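Sortieren für Fortgeschrittene: Vier gelbe Kästen und eine Schale voller Reste

Projektbericht der Gruppe Clorkside (Fereshteh Kazemi, Byung-chul Nam, Aurora Matos) 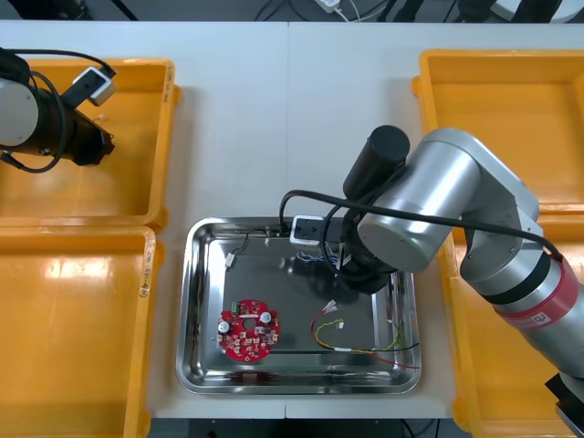
Zuletzt geändert: 4.6.20 durch A. Matos

1. Ausgangslage

Wer im Elektroniklabor ein Kabel sucht, findet zuerst drei andere. Unsere Gruppe hat im Wintersemester selbst erlebt, wie ein ganzer Nachmittag für einen Stecker draufging, der am Ende in der Schublade mit den Teebeuteln lag. Im Dezember haben wir deshalb das Thema "Teilerückführung am Arbeitsplatz" übernommen. Beworben hatte sich sonst keine Gruppe.

Der Auftrag von Clifford Simard, der das Praktikum betreut, lautete sinngemäß: Altteile sollen so sortiert werden, dass das nächste Semester sie wiederfindet. Was "sortiert" bedeutet, stand nicht dabei.

2. Aufbau des Arbeitsplatzes

Gearbeitet wird auf einem weißen Tisch aus zwei zusammengesetzten Platten. In der Mitte steht eine Edelstahlschale mit hochgezogenem Rand, links und rechts davon stehen gelbe Kunststoffkästen. Alles Unsortierte kommt in die Schale, alles Sortierte in die Kästen. Der erhöhte Rand hält Kleinteile zuverlässig zurück, Kabelbäume dagegen kaum: Auch der mit den roten, gelben, grünen und schwarzen Adern hängt mit seinen Enden schon wieder über der Kante.

Die Kästen haben wir nach längerer Diskussion so belegt: Platinen, Kabel mit Stecker, Kabel ohne Stecker, Sonstiges. Byung-chul war gegen "Sonstiges", weil erfahrungsgemäß alles dort landet. Er hat recht behalten.

3. Das Teilegut

Die Bestände stammen aus aufgelösten Praktikumsversuchen und aus einer Kiste mit der Aufschrift "Urkanard", über deren Herkunft es zwei Theorien gibt. Insgesamt haben wir 767 Teile erfasst. Davon waren 289 Kabel oder Kabelreste.

Am dankbarsten sind Platinen. Die runde rote mit dem kleinen Loch in der Mitte, zwei silbernen zylindrischen Kondensatoren und einer grünen Anschlussklemme erkennt man auch nach vier Stunden Sortieren noch auf Anhieb. Ein dünnes schwarzes Kabel mit kleinem weißem Stecker ist dagegen für sich genommen harmlos, im Dutzend aber eine Zumutung.

Streit gab es über Teile, die aus mehreren Teilen bestehen. Ein weißes quadratisches Sensormodul mit einem Bündel dünner blauer und weißer Drähte ist je nach Tagesform ein Sensor, ein Kabel oder ein Argument. Wir haben festgelegt, dass das teuerste Bauteil entscheidet. Da niemand die Preise kannte, entschied Fereshteh.

4. Ergebnisse

Pro Durchgang haben wir bis zu 60 Minuten angesetzt. Im ersten Durchgang gingen davon zwanzig für das Entwirren drauf, im letzten immerhin noch zwölf. Die Fehlerquote sank deutlich, nachdem wir "Kabel ohne Stecker" schriftlich definiert hatten (Anhang B, anderthalb Seiten).

Tyson Turcotte aus der Parallelgruppe Ginting hat zur Kontrolle einen Kasten nachsortiert und kam auf eine andere Verteilung. Nach seiner Auffassung ist ein abgeschnittener Stecker ein Kabel mit sehr kurzem Kabel. Wir haben das als abweichende Meinung ins Protokoll aufgenommen.

5. Offene Punkte

Die Teileliste liegt im Kursordner "Noltis", die Beschriftung der Kästen fehlt noch. Wer weiß, was in die Urkanard-Kiste gehört hat, meldet sich bitte bei Aurora.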